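Sodel Opens Shared-Trip Booking to All Travelers

May 14, 2026

Sodel, the travel planning site for people who like to go places together, is very happy to announce that its shared-trip booking is now open to everyone, after a long and friendly test that began in January with a small circle of regular customers.

If you have ever tried to arrange a family reunion by email, you know how it goes: one cousin has picked a flight, another is waiting to hear about the hotel, and somebody's aunt has already paid for the wrong weekend. With Sodel, up to seven travelers can look at the same trip, vote on flights and rooms, and each pay their own share with their own card (no more chasing anyone for gas money in the fall!). A fare can be held for 30 minutes while the group makes up its mind.

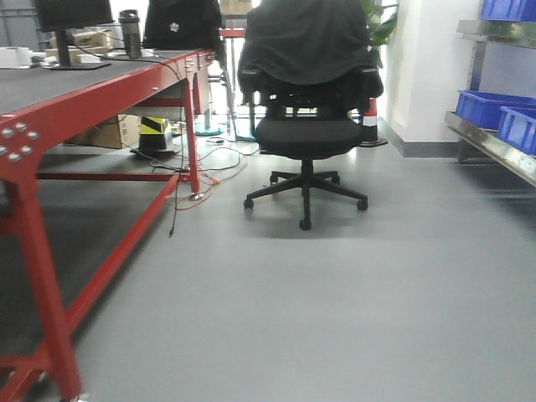
Kļaviņa, who tried the test version, wrote to us that the voting was easy enough but that she would have liked a longer hold, because her sisters were in three time zones and one of them was asleep. We heard that from several groups, and a longer hold is on our list for later this year.

Hotel rooms come through our partner Lumari, and rail tickets through Fostus, so a group can fly in, take the train, and check in on one itinerary. Every traveler gets a personal copy, with their own seat and room details, and any change the group agrees on shows up in all of them.

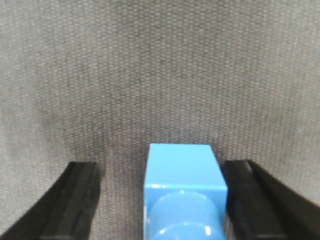
What happens if one person has to cancel? Only that person's share is canceled, under the fare rules shown at booking, and the rest of the group keeps its plans.

Shared-trip booking is free to use and is available in four languages on the Sodel site, under the Trips menu.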